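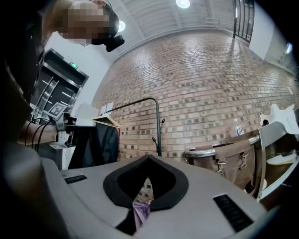
Exposed brick with darker bricks scattered through it, next to plain white wall.

How to Clean an Indoor Brick Wall

By Nafula Massawe

Indoor brick doesn't need much care, but it does collect dust. Every mortar joint is a small ledge, and if the face of the brick is rough or pitted, the dust sits in there too. After a few years the wall looks dull and people start asking whether it should be sealed or painted. Usually it needs a cleaning.

These are the steps we use on the brick at Janley. They work for bare brick that has never been painted or sealed. If yours has been painted, wash it like any painted wall and skip the rest.

What you need

Vacuum with a hose and a soft brush attachment
Stiff nylon brush, the size of a dish brush or a little bigger
Old toothbrush
2 buckets
Large sponge
Spray bottle
Mild dish soap
Table salt
Drop cloths or old towels
Painter's tape
Step stool or ladder
Dust mask and rubber gloves

Do not use a wire brush. It scratches the brick and leaves bits of metal behind that can rust. Leave the pressure washer outside.

Step 1: Check the wall

Rub your palm over the brick in several places, low and high. A little dust on your hand is normal. If you get sand or grit, or if mortar comes out of the joints when you press it with a fingernail, stop. Loose mortar should be repaired before any water goes near it.

Look for white powder while you're there. It is most common low on the wall and around pipes. The powder is salt that came out of the brick with moisture. Brush it off dry. Washing it just dissolves it and it soaks back in.

If the powder returns within a month or two, water is getting into the wall from somewhere and cleaning won't fix that.

Step 2: Clear the base of the wall

Pull furniture forward far enough that you can stand behind it. Empty shelves before you move them. Open cubbies are easy to forget about, and a bottle left lying on its side will roll out when you tip the unit.
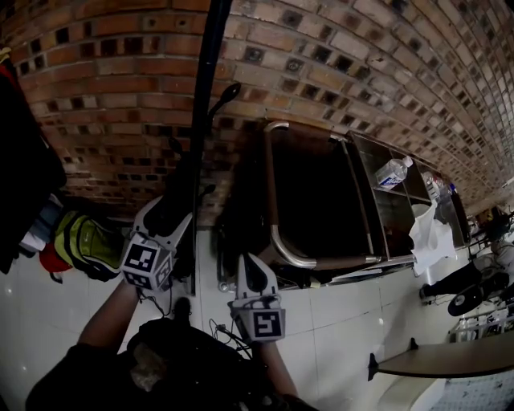 White floor tile, with low cubby shelving along the foot of the brick.

Anything with metal legs or a metal frame should be lifted, especially on tile. If it's too heavy to lift, slide a folded towel under each end and pull on the towels. Gather up cables and move them to the other side of the room. Unplug anything along the wall you plan to wash, and tape over the outlets.

Step 3: Vacuum from the top

Put on the mask. Start at the ceiling and work down in strips as wide as your arm can reach comfortably. Use the soft brush attachment and go along the joints first, then over the faces. Recessed spots in the brick need the hose held straight on for a second or two each. It's slow work, and it is most of the job.

Wipe the brush attachment now and then or it will start leaving gray streaks.

If all you had was dust, you may be able to quit after this step. Stand back across the room and look before deciding.

Step 4: Test a small patch

Fill one bucket with warm water and add a squirt of dish soap. Fill the other with plain water. Pick a patch low down where furniture will cover it. Mist it with plain water, scrub lightly with soapy water, sponge it off, and leave it for 24 hours. Brick gets a lot darker when it's wet, so don't judge the color until it has dried all the way.

Step 5: Wash

Lay the drop cloths on the floor and tape the edge tight against the wall. Dirty brick water will stain light grout, and it's much easier to keep it off than to scrub it out.

Where brick meets painted wall, run a strip of tape down the painted side.

Work in sections 6 courses high:

Mist the section with plain water. Brick that's already damp won't soak up the soap.
Dip the nylon brush, shake it off, and scrub in small circles.
Use the toothbrush in the joints and pits.
Sponge off with plain water. Wring the sponge out well.
Change the rinse water when you can't see the bottom of the bucket.

Mercy Mutiso, who did most of the long wall with me, prefers to go bottom to top for the wash so that drips land on brick that's already wet. I go top to bottom and catch the drips with a towel. Both ways came out the same - pick one and stick with it.

Step 6: Treat the spots

For a stubborn mark, mix equal parts dish soap and salt with just enough water to make a paste. Spread it on, wait ten minutes, scrub with the nylon brush, and rinse twice.

Tape residue: let it dry, then roll it off with a rubber eraser.
Scuffs from chair backs: soap paste, then a second try the next day.
Paint drips: chip at them with a wooden stick. Paint stripper is a separate job and needs good ventilation.

Step 7: Dry and put things back

Open a door or run a fan. Leave furniture away from the wall overnight, longer in damp weather. When you move it back, leave a gap the width of your hand so air can get behind it and the vacuum hose fits next time.

Wipe down the floor as the last thing, including the strip that was under the shelves.

How often

Vacuum twice a year. We do ours in December and again in early summer. A full wash every few years is plenty for a room without a stove or fireplace. Wipe up splashes and fresh scuffs when you see them.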